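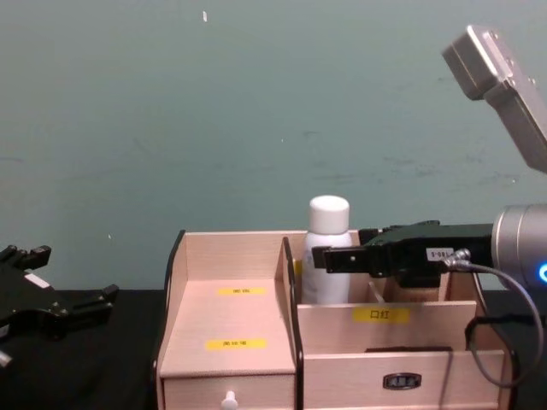
Minutes, Randia Street Tree Group
6/10/25, upstairs room at the Lambrakis building

I took the notes this time, so please forgive the shorthand and send me anything I got wrong before the next meeting.

1. Last month's minutes
Approved with one fix. I had the linden on the corner of Hilex Avenue down as a maple, and several of you let me know (loudly!). It's a linden. Changed.

2. Summer watering
We have 129 young trees on the list now, counting the ones planted this spring along the creek path. 37 of them still don't have anyone signed up to water, and most of those are on the far side of the tracks where there's no spigot close by. We talked for a long time about the water bags. I like them, but a couple of people said theirs leaked at the seam last year, and one had been full of ants. We agreed to keep using the good ones and try plain buckets with holes drilled in the bottom for the rest.
Action: I'll redo the sign-up sheet by block and email it out. Two members will ask the Bernent garden center if we can fill up from their outside tap.

3. Money
We have $2000 from the city for the year and nothing has been spent yet apart from mulch. The question was whether to put it all into trees or hold some back for stakes and ties. I said hold some back, and after a bit of back and forth that's where we landed. Stakes first, then we'll see what the tree prices look like.

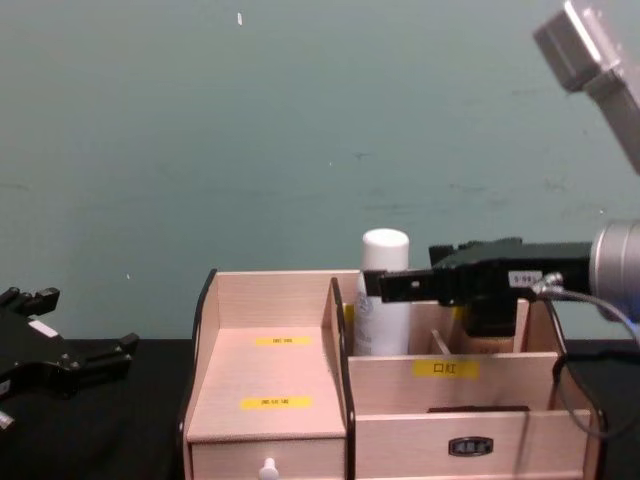 Light wood desktop organizer with black-trimmed edges

4. The big oak by the library lot
There's a plan to repave the lot and we don't know how close the digging will come to the roots. I called the public works office and got voicemail twice. One member has seen a drawing that shows the new curb moving in toward the trunk – not great if that's the final version. We'd like a fence around the root zone before any trucks show up. Motion to send a letter asking for that, passed, no one against.
Action: I'll draft the letter and pass it around.

5. Fall planting
We're aiming for the first Saturday in November. The nursery can hold 50 bare-root trees for us if we confirm by the end of August. We want more hackberry and fewer pears this time (no pears at all, if you ask me). Species list is still open, so bring ideas.

6. Anything else
The loppers are missing again. If they're in your garage, bring them back, no questions asked!

We wrapped up a little after eight. Next meeting is same room, same time, next month.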